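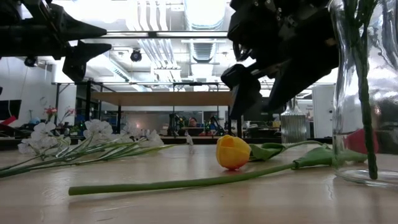
4. Home visiting by lay ministers in the Rendside parishes

September 1, 2020
By Adaeze Usman and Nuno Guerreiro

4.1 Sources

The visiting books are the main source for this section. Each of the 11 parishes in the Rendside deanery has kept one in some form, though the format differs a good deal. Most are ruled exercise books kept in the sacristy or the parish office. Two parishes moved to a shared spreadsheet, and one of these later went back to paper when the lay minister who maintained the spreadsheet moved away. The books record the date of the visit, the initials of the minister, the household and a short remark. We transcribed 591 entries. Names of households were replaced with codes at the point of transcription, and remarks touching on confession, family disputes or medical diagnosis were left out altogether at the request of the parish priests.

The remarks are brief. "Communion taken, daughter present" is typical. A smaller number run to several lines, and these are nearly always first visits, where the minister is noting how to find the side gate, which day the home nurse comes, or whether the person can manage the host without water. We coded the remarks under four headings: sacramental, practical, social and referral. An entry could carry more than one code. Both authors coded the whole set separately and then went over the differences together. The disagreements were mostly between practical and referral, where it was unclear if the minister had passed a request on to the parish or dealt with it in person.

We also draw on conversations with ministers in five of the parishes. These were not recorded. Notes were written up the same evening and returned to the person for correction, and several people did correct them, mainly to soften remarks about former clergy.

4.2 What is brought to the house

The diocesan guidelines describe the visit as a liturgical act with a set order: greeting, penitential rite, a reading, the Lord's Prayer, communion and a concluding prayer. They ask that a table be prepared with a cloth and a candle. They are silent on anything else. In practice ministers bring other things, and the books mention the parish bulletin, a palm at the start of Holy Week, soup, library books and flowers. Flowers come up most often in the weeks after Easter, when the arrangements from the sanctuary are broken up and shared out. They are then either tied in a bunch or given as single stems. Cut flowers of both sorts, a white bunch and a yellow tulip, are shown in Figure 3, together with a glass vase.

Views on this were divided. Lilibeth Rivera, a minister at Buenaventura, regarded the flowers as part of the visit in the same way as the reading, as they had come from the altar. Rommel Talavera took the stricter line that the minister is there to bring the sacrament and ought to arrive with nothing in the other hand. He had been taught this in his own formation course and he taught it in turn. He did concede that he had carried groceries to one house through most of a winter.

The difference does not follow age or length of service. It follows the formation course more closely. Ministers who trained under the older parish-based program, in which a new person went out beside an experienced one for several months, record practical and social matters alongside the sacramental in most of their entries. Those who trained through the centralised weekend course tend to write shorter remarks and use the sacramental heading alone. This may reflect how they were taught to keep the book and tell us little about what took place in the home. Two of the ministers we spoke to said as much.

4.3 Frequency and gaps

Weekly visiting was the stated aim in every parish. The books show it was met in the smaller parishes and seldom in the largest. Buenaventura has 3000 people on its roll and, at the time of our transcription, fewer ministers than either of its neighbours. Households there were usually visited fortnightly. January is thin everywhere. Ministers take their own holidays, the school families are away, and the priest on supply may not know the list. In four of the books the January pages are blank.

A blank page is hard to interpret. Rommel Barredo, who coordinates visiting in the eastern half of the deanery, told us that visits went ahead in at least one of those years and were simply not written down, the book having been locked in the office. We have therefore treated the January figures as incomplete and excluded them from the comparison by season in section 5.

4.4 Referral

Referral entries are the least common of the four codes, but they matter most to the argument of this paper. They show the lay minister acting as the point at which the parish learns that something has changed: a fall, a move to residential care, a request for anointing. The guidelines give this function a single sentence. In the books it appears as a small note in the margin, often just "told Fr" and a tick. In most parishes there was no record on the other side, so we could not follow a referral from the house to the presbytery and back. One parish kept a matching diary for a short period, and we take up that case in the next section.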